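Re: [wilus-users] Gulelstead reissue, side B level and speed

Date: February 14, 2022

On the Wilus list, the original poster wrote:

> I have the new Brulto pressing of the Gulelstead album and I compared it with my old copy. Side B sounds quieter than side A by a clear margin, and the last track is a little flat in pitch against the first pressing. Is this the master or my turntable? I have checked the belt. The sleeve says it was cut from the original tapes but gives no more than that. Also, does anyone know why the fade on the second track is longer now?

Taking the three points in order of how easy they are to check.

1. Level. Side B is quieter on my copy too. I recorded both sides flat, with the same gain, through the same interface, at 96 kHz. Averaged over the whole side, B is between 2 and 3 dB below A. The first pressing shows almost no difference between sides. Side B of the reissue runs longer, as it now includes the instrumental that was left off in the first run. A longer side needs either finer groove spacing or a lower cutting level, and the cutter seems to have used some of both. You can see the spacing with a loupe if you compare the land between tracks. I would not call it a fault. Raise the volume and check the noise floor. On mine it is acceptable until the quiet section of the closing track.

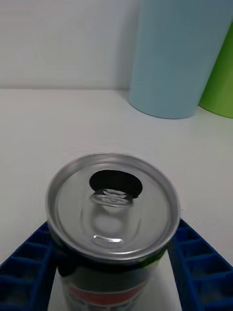

The rumble filter should be off when you make this comparison. The bass on side B was also summed to mono at a higher point than before, and a filter in the chain will hide most of that. I put the crossover somewhere under 150 Hz, but I only have the difference signal to go on and would welcome a better reading. The kick drum on the opening track of side B is the best place to look.

2. Pitch. Your turntable may be part of it, so measure before blaming the cut. A strobe disc only tells you about platter speed with no load. Use a test record with a 1 kHz tone and play it with the arm in the same region as the last track. If the tone reads within two or three hertz, the deck is fine.

My deck is within that, and the last track still comes out flat against the first pressing. The amount is small, close to ten cents. Now compare with the single. The single version of the same song agrees with the reissue and disagrees with the old album. That points to the first pressing being fast. It was common to run a tape machine a little fast at transfer, on purpose or otherwise, and the old album sides were cut in December at a different room from the single. If the reissue used a machine that was properly lined up, it would play back slower than the record you are used to.

The matrix numbers support this. My first pressing has 614 stamped in the dead wax on both sides. The reissue has 293 on side A and 293-R on side B, so at minimum side B was cut twice. If anyone has a copy with a plain 293 on side B, please post the running time of the last track from first note to run-out. That would settle whether the speed was changed between cuts.
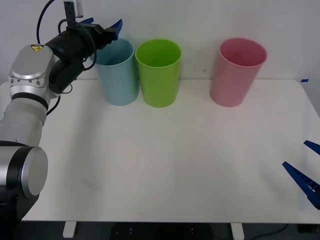 3. The fade. The second track runs 11 seconds longer on mine. The added part is clean, with the backing vocal carrying on and one extra turn of the guitar figure. The mix tape must have had a long tail and the fade was done by hand at the cutting stage the first time. Whoever did the reissue made a new fade by ear and started it later. You can hear that the slope is different: the old one drops fast at the end, the new one is close to even all the way down.

On the Ong remaster: it is a separate job and does not share a source with the Brulto disc. The Ong files have the old fade and the old pitch, and there are small clicks left in the left channel that match the first pressing. I take it as a needle drop. Please do not use it as a reference for tape speed.

My captures are 24 bit with no declicking. I can send 90 seconds from each side off list, plus the test tone from the same session so you can correct for my deck. Say which tracks you want. If you send yours, include the cartridge and loading, and leave the level alone.

7 replies | 2 shares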